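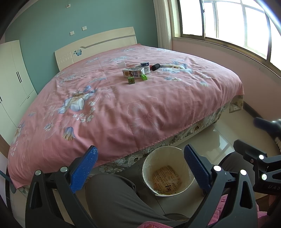 ## 16 June 2024: Rekora hand-held gripper, evaluation diary

The evaluation of the Rekora hand-held gripper, supplied by Venckus at 1,099 per unit, continued in the bedroom. The task on the sheet is to clear small items from the bed into the lined wastebasket. The milk carton, the green block and the small printed cube remain the standard items.

Mr. Koppel raised the matter of the blue pads again. Venckus rates a pair for 186 hours of use, and ours stand at 63. I have asked for the replacement price in writing. The May quotation left it out.

The operator works seated at the foot of the bed. I consider this acceptable for short sessions, but the manual should state a recommended seat height.

Trultell has offered a competing kit on loan. Mr. Kos wishes to decline until the present report is filed, and I agree with him.

To do: return the signed loan form to Venckus; request page 84 of the manual, missing from our copy.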